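Support ticket: Nutisness mobile app
Status: Open
Updated: February 8, 2025

The Gronstead office reports that signed delivery forms cannot be saved on tablets. The fault affects files over 4,000 KB only - smaller forms save as expected.

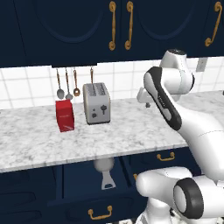 Version 7 was reinstalled on both test devices and the saved forms were cleared. Catalogue pages still open correctly, and the gold handles on the navy cupboard doors display in full colour. The save error remains.

Referred to the Tomoana team. Users should split large forms into 2 files until a correction is issued in March.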